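Esta Help Desk
Ticket category: Sorting and storage
Subject: Small white-capped containers keep ending up in the wrong tub
Status: Reopened
Opened: 2022-08-10

What was reported

The work table is meant to finish each session with everything small and white-capped put away in two tubs, one blue and one in the red-to-pink range. The reporter says the split comes out differently from one session to the next and asks for the Ekell sorting labels to be bought for both tubs. The ticket came in marked urgent. I have lowered that. Some containers in the wrong tub is a nuisance and no more.

I should say at the start that I don't think labels are the answer. We bought labels in February for the shelf units and people read them for a fortnight. I have agreed to go through the steps properly before turning the request down.

Step 1. Check the tubs

The first claim was that the pink tub is too cloudy to see into, so people drop things in without knowing what is already there. I went into this one expecting to dismiss it and I can't, quite. From the side, the frosted plastic turns whatever is behind it into blurs. 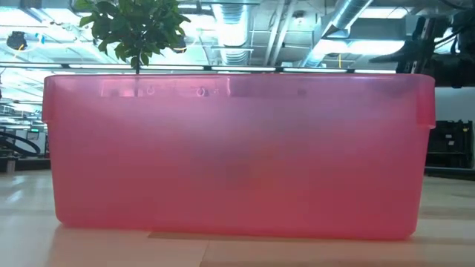

On the other hand, the tub has an open top. Anyone putting something into it is standing over it and has only to look down. I could accept the cloudiness as a reason for misjudging a tub on a high shelf, but these two are used on a table at working height. The Sowerby catalogue has a clear version of much the same thing and the reporter has asked for that as well. I would want to see somebody look into the tub from above and still get it wrong before I spent anything.

Result: partly confirmed, does not explain the fault.

Step 2. Check the starting layout

The written instruction, as it stands, says "set out the containers, then put away". It doesn't say where they should be set out or in what order they should go. The reporter believes a tidy grid at the start would cure the whole thing. My own view is that a grid looks nice for as long as it takes to pick up the first one.

For the record, the usual layout is a loose scatter to the left of the tubs, with the tubs one beyond the other in the middle of the table. Seven were standing out when I checked, with white caps on them, and some had an orange or green band under the cap. The largest was at the far end, away from the others' general run. Nothing about it would stop a person sorting correctly if they knew what correct was.

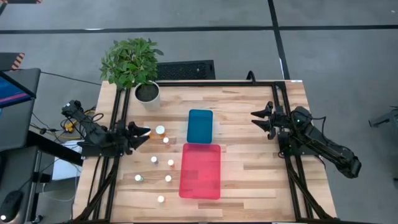

Step 3. Find out what "correct" means

I should have begun with this. The instruction never gives the rule. I asked for it and got 2 different versions:

Version A: large ones in the blue tub, small ones in the red.
Version B: fill the blue tub first, then carry on into the red.

Both were given to me with complete confidence. Both will pass on a quick glance at the table, which probably explains how this went on for so long without a ticket.

If version A is right, there should be no small ones in the blue tub at all. If version B is right, size shouldn't matter, but then somebody has to say when the blue tub counts as full. It does not look full to me with four in it.

What I found was four in the blue, two large and two small, and four more small ones in the upper half of the red with the lower half bare. That rules out version A as the rule being followed, whatever people say they do. It doesn't prove version B either. 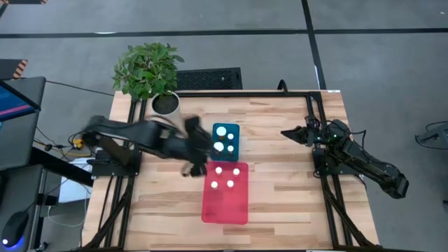 Reading time: 2 minutes

Step 4. Look at the contents

It was then suggested that the sorting goes by what is inside, and that the caps are a distraction. I am doubtful of any explanation that turns up after the first two have failed, but it is easy to check. The two large jars in the blue tub have broad white lids. The contents of one are amber-yellow and of the other olive-yellow. Close enough to pass for a pair, I suppose, if you have already decided they are one. The smaller containers in front of them are low enough for the near wall of the tub to hide their bottom halves, so for those you would have to lift them out.

If contents is the rule, it is a poor one for a quick job at the end of a session. It asks people to inspect every item when they want to be clearing the table.

There is also the plant. Someone has proposed moving the potted plant off the back of the table to make room for a third tub. I don't see how a third tub helps people who cannot agree about two. The plant can stay. 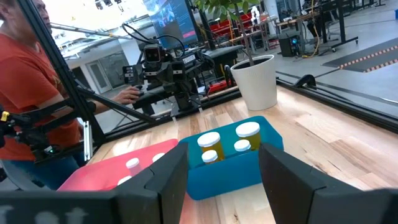

Brirner disagrees about the third tub and would like that noted here: a spare one for anything doubtful would at least stop the guessing, and the doubtful ones could be dealt with in one go the next morning. The plant, Brirner adds, could sit on the windowsill and would get better light.

Noted. My worry is that a tub for doubtful things becomes the tub for everything. I'd try it for 10 sessions at most, using a tub we already own, and only after the rule has been written down.

Step 5. What has been changed

The instruction now reads: "Large containers in the blue tub. Small containers in the red tub. Look in from above before you finish." I chose size because it can be judged without picking anything up.

No labels ordered. The Ekell pack comes in a box of 2,000, and we have two tubs.

No clear tub ordered.

Plant not moved.

Still open

The reporter has replied that the new wording doesn't cover a middling size. I have asked for one to be left out on the table so that I can see it. Ticket stays open until it is.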